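Progress report to the Skudwood Fund
Project: Dratora, household manipulation with a humanoid upper body
Prepared by Dima Abou Jaoude, project lead
2023-12-26

Dear Elfriede,

You asked for the short version first, so: we had a grip fault this period, we stopped for it, we found the cause, and the robot is back at work on the lamp tasks with a lower force limit. We ran over on bench hours and stayed under on parts. I'm more excited about this project than I was in May, and a good share of that comes from what the fault taught us.

What happened

We were running the desk lamp sequence, where the right hand picks up a slim tool, brings it to the lamp and makes contact at a chosen spot on the base. On run 259 the tool touched the base and the arm kept pushing. The controller should have read the contact and held position. It read nothing, decided it was still in free air, and drove forward until the lamp slid into the power strip. Jayson Padilla was at the stop button and hit it right away. No one was hurt, and no one was inside the marked area at the time. The lamp survived with a scuff. The tip of the index finger did not, and we had to replace it.

Under our safety plan any uncommanded push counts as a stop-work event, so we shut the arm down and called Sorin Radonjić over from the controls group before touching anything. He had us leave the hand closed on the tool and pull the logs with the power still on. That was a great call. If we had cycled the power we would have lost the raw finger readings, and those turned out to be the whole story.
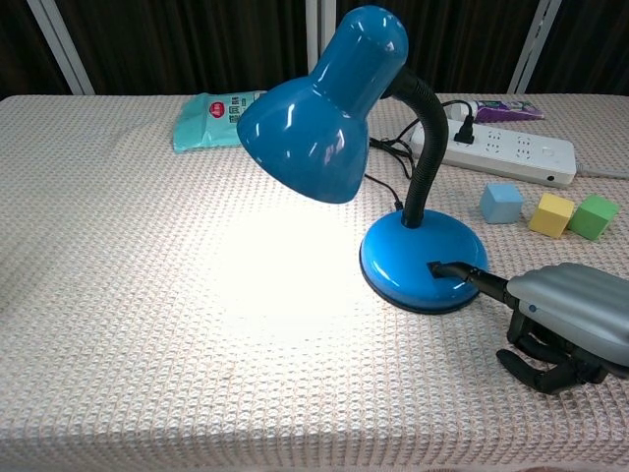
The readings showed the wrist force signal freezing shortly before contact and staying at its last good value. The controller saw a steady, believable number and trusted it. Sorin traced the freeze to a connector inside the forearm that had worked itself partly out over many wrist rotations. The finger sensors were fine the whole time and did register the touch, but our software only used them for grasping and never compared them with the wrist. So we had the right information in the building and weren't listening to it!

What we changed

The connector now has a locking collar. Dindo Rivera drew it up and our machine shop partner, Nutis, cut 2 of them for us, one to install and one to keep on the shelf. The controller checks that the wrist signal is changing by at least its normal background noise, and if it goes flat the arm stops. The fingers and the wrist also have to agree about contact before the arm is allowed to push any further. We lowered the force limit for all tabletop work, and the limit is now set in the motor drives as well as in the software.

Dindo then spent two very happy afternoons trying to break it. He unplugged the connector in mid-motion, replayed the frozen signal from run 259, and fed in noise. The arm stopped each time. We restarted the lamp sequence after that and are at run 271 as I write, with no repeat of the fault.

Still open

The new check is touchy. It has given us nuisance stops when the arm is resting, when the wrist signal is naturally very quiet. They cost us time but they fail in the safe direction, and Sorin would like to tune them slowly. I agree with him.

We also haven't inspected the left forearm. It has the same connector and fewer hours on it, and it stays locked out until we've opened it up.

The cord routing on the table needs another look. A lamp that gets pushed takes its cord along, and our risk sheet only covered the arm catching a cord directly. Jayson is rewriting that page.

Schedule and money

The stop pushed the drawer tasks back, and they will start after the left arm is cleared. The demonstration at the Cabanatuan site is still on the plan, right arm only if need be. I'm not asking for more funds. I would like your okay to move the unspent parts money over to bench hours, and I've put the form in with this report.

Sorin's full fault write-up is ready whenever you want it. It's long, the plots are wonderful, and he would be delighted to walk you through them by phone.

Dima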